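Budget for the robot arm, the second attempt

In February I promised to write how we spend the money for our automation corner, and after that I was silent for many months. Sorry to the people who sent me messages. Today I have the spreadsheet open and a pot of tea, so I will try to do it properly.

For those who are new: our shop repairs and tests small audio panels, the kind with sliders, for a reseller called Folton. Testing one panel by hand is not difficult, but it is boring, and our order for the next year is 1,000 panels. Mohsin Mengal, my business partner, was sure that we should buy an arm at once. I was sure that we should first do the work in simulation and buy later. We agreed on simulation, but only after I showed him the price of shipping one arm back if it is the wrong size.

So the first money did not go to metal at all. It went to a modeled table, a modeled arm and a modeled panel, and to many evenings of my life. The job we give to the arm is simple to say. It should come down to the panel, find a slider and move it.

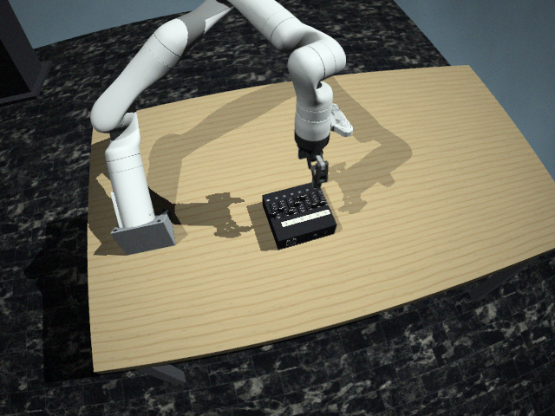 What the simulation cost us

The software license was free for a shop of our size. The computer was not free. We paid 2,000 dollars for a used workstation with a good graphics card, and I still think it was a fair price. Then we paid 238 dollars to a student, through the freelance site Erow, for a cleaner model of the panel. My own model had sliders which passed through each other like ghosts.

I did not put my own hours into the budget the first time. This was a mistake and Mohsin was right to complain about it — a budget without hours makes every slow solution look cheap. Now there is a line for hours, and it is the biggest line on the page.

The second thing I learned is about reach. When you read a catalog, the reach of the arm is one number, and you believe it. But the gripper must point straight down over the work, and then a part of this reach is lost. The base also needs its place. We had a smaller table in our plan, a nice one from the Janjua furniture store, and I removed it from the list after I saw how much room the big arm takes when it goes across.

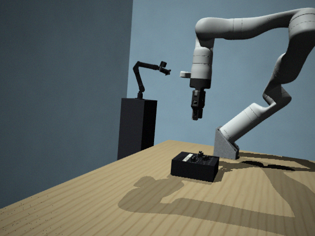
Picture credit: Kulsoom Warraich, simulation render

There is also the question of one arm or two. In our simulated room there is a small black arm on its own pedestal, behind the table, and Mohsin likes it very much. I like it also, but I like it in the simulation, where it costs nothing. For the first year the real budget has one arm. If the work grows we can speak again.

For the gripper I have two offers. One is a simple two-finger gripper, and the other is a more expensive one from Isia with force sensing in the fingers. I wanted to save here. Then I looked closely at what the fingers must do. The slider handles are narrow, there are seven of them on our panel, and when two neighbors are both pushed to the far side they almost touch. A finger which is too wide will take two handles together. Because of this I moved the force sensing from "maybe" to "yes", and I moved the fancy lighting from "yes" to "maybe".

I also made a line for spare fingertips. The seller told me they wear out faster than you expect, and the pads are sold in small bags. I put 50 dollars for the start. It is a small line, but I have forgotten small lines before, and they always come back to me at the end of the quarter.

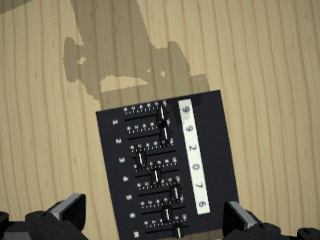

Should a small shop buy the arm first and learn on it?
In my opinion it is better to wait until you know the reach, the table size and the kind of fingers you need. These three decide most of the price, and you can learn all of them on a computer.

What is still open is the table and the mount. I have asked two local workshops for a price on a heavy steel frame with a wooden top, and only one has answered. Their drawing has the mounting holes on the wrong side, so I sent it back with red marks. Also the electrician must tell us if the old line in the back room is enough, or we need a new one. When I have both prices I will put the full table of costs here, with the hours included.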